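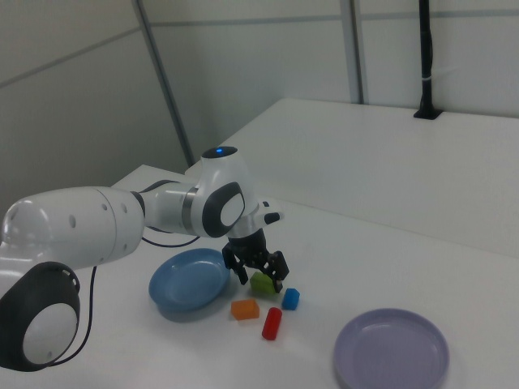

Sorting with Plates and Blocks
Handout 2 for the course Early Mathematics at Home and in the Group Room
Lecturer: Soudabeh Hassanpour. Exercise sessions: Kyrylo Hladun, room 133
Version of 3 September 2021

1. What we mean by sorting

To sort is to put things into groups by a rule. The rule can be spoken or silent, and the child may change it in the middle of the work. In this course we say "rule" also when the child could not explain it in words. A three-year-old who puts the red block away from the others has perhaps a rule, perhaps not. We need to look at several trials before we write anything.

Please keep apart the following terms, which were mixed up in many of the August papers:

Matching: finding a thing that is the same as a given thing in one property.
Sorting: dividing all the things into groups, so that every thing has a place.
Ordering: putting things in a row by size, length or another property that grows.
Sharing: dividing things so that each group gets the same number. Color and shape play no role.

Sorting and sharing are easily confused by the observer, especially when there are few pieces. If the child has four blocks and two plates, the result "two and two" can come from both.

2. Material

One set for one pair of students:
four blocks, one each in red, blue, green and orange
two round plates with a rim, in different colors and, if possible, of different size
a light table without a pattern

The plates should be flat. With bowls the pieces slide to the middle and touch each other, and then you cannot see how the child wanted to place them. The rim has a use too: it shows the child clearly what is inside the group and what is outside.

Ready-made sets are sold by Londoveck, but a set from the kitchen and the toy box is equally good. The sets in the cupboard of room 133 have the label Gonside and must go back complete.

3. Procedure

Begin with all blocks on the table and both plates empty. The blocks lie close together, between the plates, in no special order. Do not make a row of them, a row already suggests an order.

Say only: "Put the ones that belong together on a plate." Do not name a color or a shape. Wait. Most students wait too short, and I include myself. When the child looks at you, repeat the same sentence with the same words.

When all four blocks are on plates, ask "Why do these belong together?" and point to one plate. Then point to the other plate and ask again. Write down the answer exactly, also when it is "because" or nothing at all.

After this, put everything back to the beginning and ask for another way. Three rounds are enough.

4. Reading the result 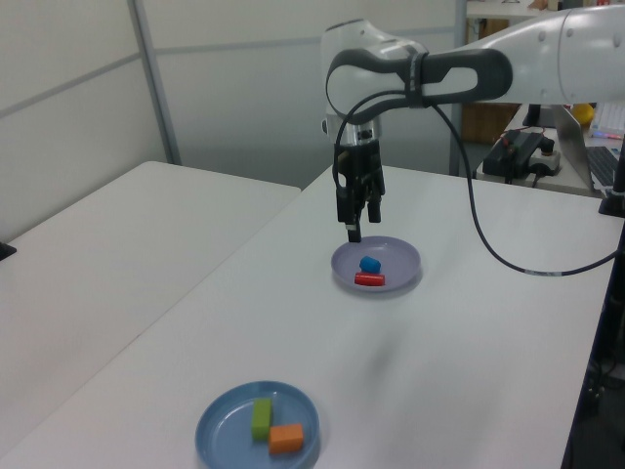 Figure 1. Two blocks on each plate. Far plate: blue and red. Near plate: green and orange.

Which rule could stand behind this division? By number the two plates are equal, so sharing is possible. By color there is no pair, all four are different. A child may still say that green and orange "are friends", and this is a rule for the child, although we cannot test it with so few pieces. It is also possible that the color of the plate was important. A blue block does not lie on the light blue plate, so a simple match between block and plate was not made for this color.

Notice that I write "could" and "possible". From a finished arrangement we know where the blocks lie. We do not know which came first, and the order of placing is often more informative than the end. For this reason one student observes and writes during the trial, while the other speaks with the child.

Position on the plate should be noted as well. Blocks that nearly touch, blocks side by side, a block at the rim — draw it in two circles on the observation sheet. Do not correct the drawing later from memory.

5. Exercise for the next session

Read chapter 2 of Romaniuk, the part on first classifications. Then work with the set in pairs, without a child. One person chooses a secret rule and divides the blocks. The partner writes down all the rules that fit, and asks for one more block if they cannot decide between them. Change roles.

Bring one observation sheet per pair. Sheets without the exact words of the instruction will be returned. Questions about the exercise please to Kyrylo Hladun, extension 1311.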